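Workshop tips for the chess-clearing task

These notes are for students in the Peston robotics club who are starting on the board-clearing task for the Grilosden meet in April. They come out of two seasons of doing it the slow way. Most of them cost nothing.

Setting up the table

Wipe the table before the board goes down. Grit under one corner is enough to make a board rock when a finger touches a piece. Once the board is where you want it, put a strip of painter's tape along two sides and leave the tape there all season. The board can come off at night and go back to the same place.

Use the tray you will compete with. A deep bowl is easier to hit, but the arm has to lift higher to clear the rim, and you get used to heights that won't work later.

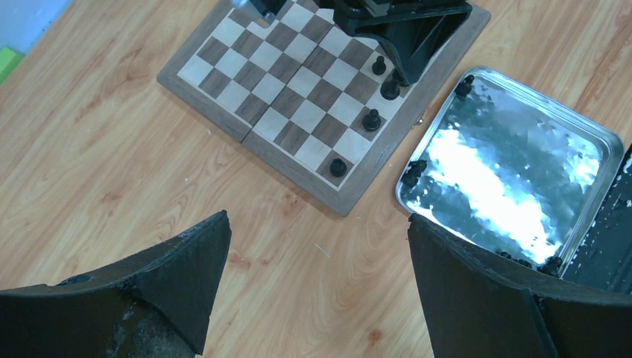 Black pieces on the board, metal tray to the right.

Shiny trays bounce light back into the wrist camera. If your detection drops out near the tray, turn off the lamp closest to it first, then try again before you touch any code. A sheet of gray felt cut to fit the bottom also works, and it keeps the pieces from rolling. Glue it at the corners only, so you can peel it out and wash it.

Fingers

Check the finger screws at the start of each session. We use the Futitz hex set that hangs by the door. Please put it back.

Scuffed fingertips still grip fine. Replace a finger when the tip is chipped or when the two tips no longer meet, and replace both at once. For more grip, wrap the inside faces with one layer of self-sticking bandage tape. Two layers is too thick for pawns. Change the tape when it starts to look glossy.

Picking up pieces

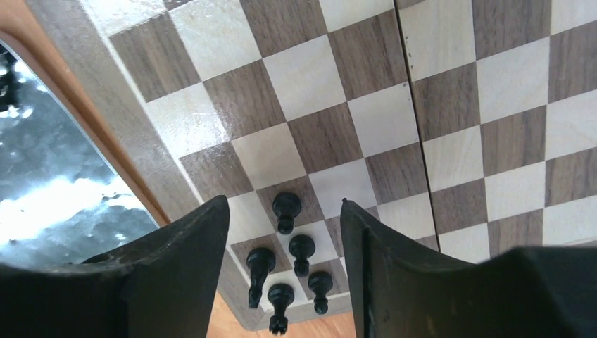
Start with pawns and leave the odd shapes for later in the week. A pawn is round, so the fingers can close from any side and you only have to get the height right. With a knight you also have to pick a direction. Seen from above, the knight in this group is long and narrow next to the round pawns, and its head points off diagonally toward the lower left. Close across the narrow part of the head. If you close nose to mane, the piece twists on the way up. Leave at least one empty square next to any piece you are practicing on, and add neighbors when you can do 14 clean picks in a row.

A folding board doesn't always line up at the seam. Don't work out every square from one corner. Measure each half separately and save two sets of positions. This fixed more missed grabs for us than anything else on this page.

Logging

Write down every try, including the bad ones. Last season's log has 254 entries, and 94 of them are drops. Reading back through the drops showed us that most came from closing too high on the piece. Note the piece, the square, the finger height and what happened. Pencil is fine. The Lazăr notebooks in the supply drawer have numbered pages, which makes it easier to find things.

Packing up

Park the arm before you switch off power. Count the pieces back into the box. Spare pawns are in the small jar on the top shelf, and if you take the last one, write it on the shopping list.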